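I've been reading about household robots since I was 15, and for most of that time the answer to "can it clean my bathroom yet?" has been a flat no. This March I'd call it a maybe, and I'm thrilled!

The case for maybe is grippers held in the hand. You do the chore yourself, wearing the robot's fingers so to speak, and the machine learns from what the fingers did. Corrado Messina has been on at me about this for ages (he used to fix packing lines at Casado and he's hard to impress), and he reckons small rooms are where it gets interesting.

Hand-held grippers at work, two views.

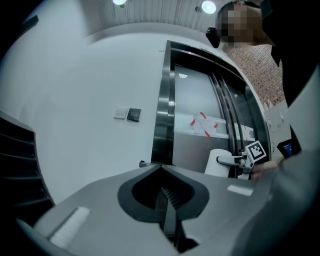
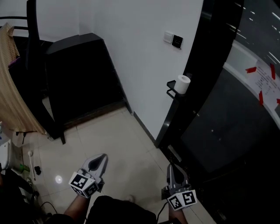 Think about what a toilet asks of you. You crouch, you reach behind things, you push a brush about in a shape you can't properly see. A factory arm at Wellbridge can put lids on tubs all Friday long and never meet a surprise. My bathroom is nothing but surprises, most of them belonging to my children.

Corrado's guess is that wiping flat surfaces will be good enough to live with in 2 years. I'd give it longer. Kindus says its arm folds towels correctly 98 times out of 100, and I believe them, but those are their towels, on their table – I'd like to see it try with one that's been left scrunched up behind a door.

Still, folding! When I started this blog that was a party trick. Next month I'm off to the Prornolbridge open day, where there should be an arm loading a dishwasher, and I'm taking my own awkward saucepan.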